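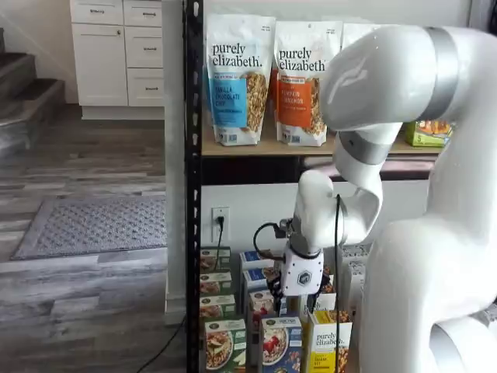 Volume 6, No. 2

Search this site Enter keywords Go

THE CEREAL AND GRANOLA SHELVES
A gallery from the Camatness Pantry Room, Tekleab Hall

The Camatness Pantry Room is open to all registered residents of Tekleab Hall and to staff of the adjoining offices. It occupies 440 square feet on the ground floor and is supplied under the hall's agreement with Stakero, which delivers dry goods each Tuesday morning. The present gallery concerns the breakfast section, which was rearranged in June after residents asked that granola be separated from boxed cereal. Captions have been prepared by the Pantry Office and are intended to help residents find items and return them to their proper places.

During the last reporting period the Pantry Room recorded 3,618 items taken from its shelves, of which over a third came from the breakfast section. Granola in pouches was requested more often than any other item in that section.

Shelving

The breakfast section uses black metal shelving with slotted uprights. The slots allow a board to be raised or lowered when package sizes change. Residents are asked not to move the boards themselves. Requests for a change in height may be left at the Pantry Office window.

The shelf board is light wood and is wiped down before each delivery. Spilled granola should be reported even when the amount is small.

Upper board: pouches

Stand-up pouches are kept on the wooden board, facing forward, so that the flavor name can be read without lifting the package. Two purely elizabeth. varieties stand side by side: Vanilla Chocolate Chip, with the blue label, and Pumpkin Cinnamon, with the orange.

Both pouches have a clear window through which the granola can be seen. Residents with food allergies should nevertheless read the full ingredient list on the package before making a selection. The Pantry Office does not keep separate ingredient sheets for this section.

A lime-green box has its place at the far right end of the same board. Boxes are permitted on the upper board when there is room beside the pouches.

Lower level: boxes

Rectangular boxes of cereal and granola are arranged in rows on the lower level. Stock is rotated at each delivery, with newer boxes placed behind older ones. Residents are asked to take the front box and to leave the remainder of the row in order.

The white outlet on the wall below the board serves the section and is in use. The plug is not to be removed, and boxes should not be pushed back against the cord that runs down behind them.

Limits and returns

Each household may take two breakfast items per visit. Unopened packages may be returned to the Pantry Office window, where they will be checked and shelved by staff. Opened packages cannot be accepted.

Bulk oats, formerly kept with the boxed cereal, are now stored with flour and rice. Shelf labels follow the Takon numbering used elsewhere in Tekleab Hall, and the printed guide at the entrance has been corrected to match.

Galleries of the canned goods section and the refrigerated case will appear in the next number.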